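Week 4: Museums, guided tours and the visiting public
Lecture notes

1. Why tours exist
Most museums began with labels and a printed catalogue. Guided tours came later, when visitors who hadn't studied art started coming in larger numbers. The Norkus Gallery in Ginville has run tours since 2000 and now offers 475 a year.

2. Three common formats
Highlights tour: a fixed route, the same works each time.
Theme tour: one question or period, fewer rooms, longer stops.
Studio tour: held outside the museum, in workshops or artists' spaces. Numbers are kept small and bookings close early.

3. What the guide prepares
A route with times, a short note on each work, and two or three open questions. Guides at Norkus also read the conservation file if a work has changed colour or been repaired.
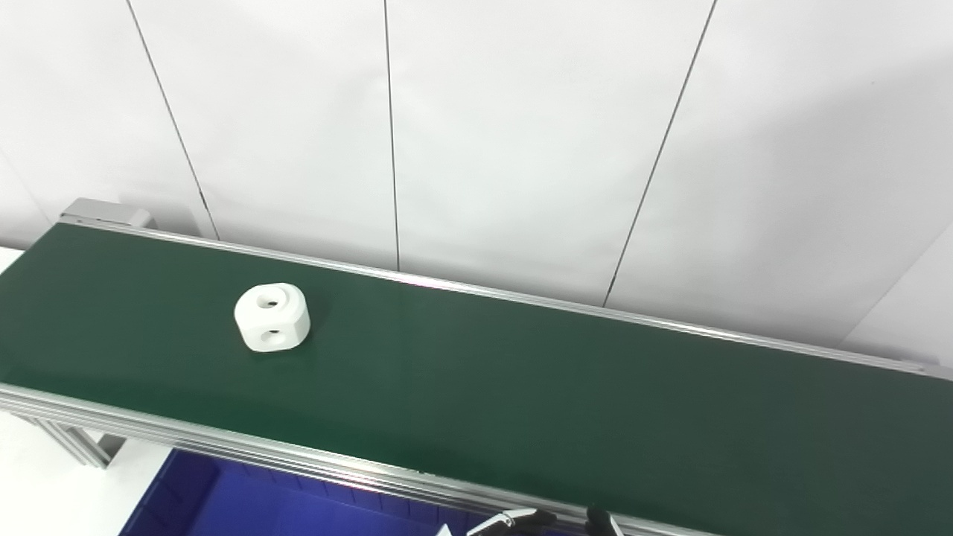 4. Reading for next class
Mösli, Speaking in Front of Pictures, chapter 2. Look closely at the Fokovby case and note who paid for the tours.

5. Assignment
Plan a theme tour of 37 minutes for adults new to contemporary art. Hand in the route and your notes by March 28, 2024.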